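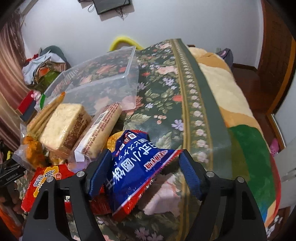 Photo: Lejla Angelovski

Share 6 | Comments 40
Print this article | E-mail this article

Munura defender Nermina Nedeljković will miss the start of the league season after the disciplinary panel upheld her suspension on appeal.

Saturday, August 3, 2019

Nedeljković was sent off in the second half of the preseason cup semifinal against Golob for a second bookable offense. The referee's report recorded a further charge of delaying the restart, which carries a separate one-match penalty under the competition rules. Munura appealed against the second charge only.

The panel rejected the appeal on written evidence. Its ruling states that the restart provision applies from the moment the red card is shown, and that a player's position on the field at that time has no bearing on the charge. The two penalties will be served consecutively, and both apply to league fixtures.

The center back will therefore be unavailable for the opening match at Flirnthorpe and the home game against Jakgate that follows. She remains eligible for friendlies and may train with the squad. Match-day access to the technical area is barred for the length of the suspension.

Munura also received a fine of 2000 euros for late submission of its team sheet at the same semifinal. The club has not contested the fine.

Nedeljković, who has made 161 appearances for the club, signed a contract extension in December. She played every league match last season on the left of a back three. Munura used a back four in its last friendly, with the two fullbacks holding a deeper line when the ball was on the opposite side, and is expected to keep that shape at Flirnthorpe.

Registration for the first round closes at noon on the day before the match. Munura has one open place on its list and can fill it from the reserve squad without a transfer certificate.

Print | E-mail | Share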